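October 29, 2020

Visit to the Havari berry open day, notes for the newsletter.

We got to Havari a little after nine and signed in at the gate. Parking is on the grass and the walk to the greenhouses takes five minutes. Boots are a good idea. The path had been graveled as far as the pump house and no farther.

Kauko Lehtinen led the first group. Havari grows under glass in two houses, the older one with 486 gutters and the newer one with 163 longer ones. The plants hang at chest height, so picking is done standing up. Fruit is picked straight into the box it will be sold in and is not handled again unless a box comes up short on the scale. Kauko said the old house will be reglazed in January, when there is the least to pick.

The cold room was the part I had come for. It holds 700 trays and has one door, which is a problem on busy mornings - the carts going in have to wait for the carts coming out. A second door has been priced. Visitors were allowed in for a couple of minutes at a time.

Welington Araújo runs the packing side and answered questions there. Most were about boxes. Havari tried cardboard punnets from Gretier last year and went back to clear plastic with a hinged lid, mainly for the shops, where people want to turn the box over and check the bottom layer. He would like to try cardboard again if the price comes down.

Lunch was soup and bread in the old barn. The line was long by noon, and the farm shop ran out of jam before we reached it.
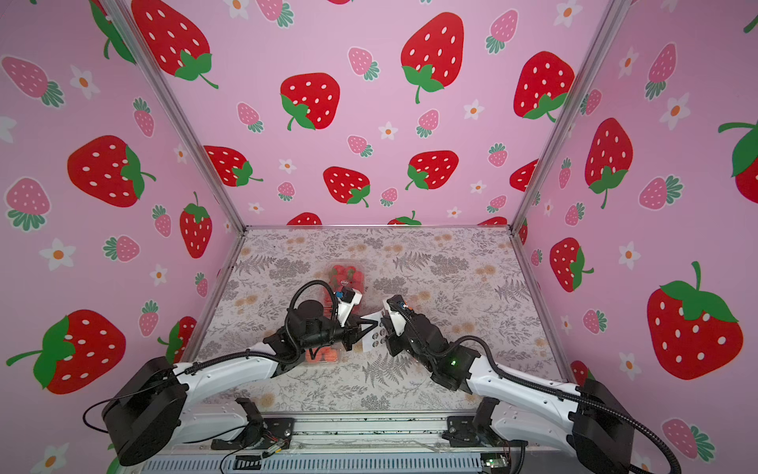 Strawberries in a clear clamshell with a round label on the lid, on a gray and beige mat with ferns and flowers. The walls have pink paper with white flowers and strawberries of very different sizes - the big ones are far larger than anything in the greenhouses. I would have picked a plainer mat with that paper, but the children in our group liked it.

Tickets were $30 per car. Bring cash for the shop. The next open day has not been set, and Kauko keeps a list for anyone who wants to be told.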